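Milis (village)

Milis is a mountain village in the Preltevik district. It lies at a height of 330 meters, on the south side of the Flirnano valley, and had 2,696 inhabitants at the last census. The village is known in the region for its sheet metal workshops, which made grain boxes, water tanks and roof gutters for the farms of the valley.

Name

The origin of the name is disputed. The local historian Wissam Abou Jaoude connects it with an old word for a mill. Older writers preferred a family name, but no document supports this opinion.

History

The first houses stood near the lower spring, where the road from Flirnano crosses the stream. Farming was the main work of the people, and wheat and beans were carried to the market in Preltevik by mule. After the road was made wider, several smiths moved to the village and began to work with sheet metal. The largest workshop belonged to the Najjar family and employed 29 persons in its best years. Its grain boxes were sold in the whole district.

When plastic containers became cheap, most of the workshops closed. Today 2 of them remain. They make mainly repairs and small orders.

Grain boxes

The traditional Milis box was made for a farm kitchen or a dry cellar. It had straight walls with folded edges and a heavy lid. The farmer kept the flour on one side and the seed for the next year on the other side, so that they did not mix.
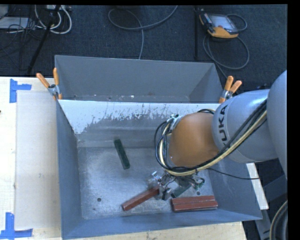 Storage of seed was a serious matter in the valley, and families often judged a box by how well it kept out mice. The inside was usually divided by a wall. A division into unequal parts can be seen also in the metal bin in the picture, with its narrow compartment at the rear and the larger, deeper bin at the front. In the Milis box the small part was for the seed. Some families painted the lid in green or white, and a bride often received a new box from her uncle.

Culture

The village feast is held in May. On the first evening the people walk from the church to the lower spring, and afterwards a soup of beans and wheat is served in the square. Old boxes are shown in the school building during the feast.

See also

Flirnano valley
Preltevik district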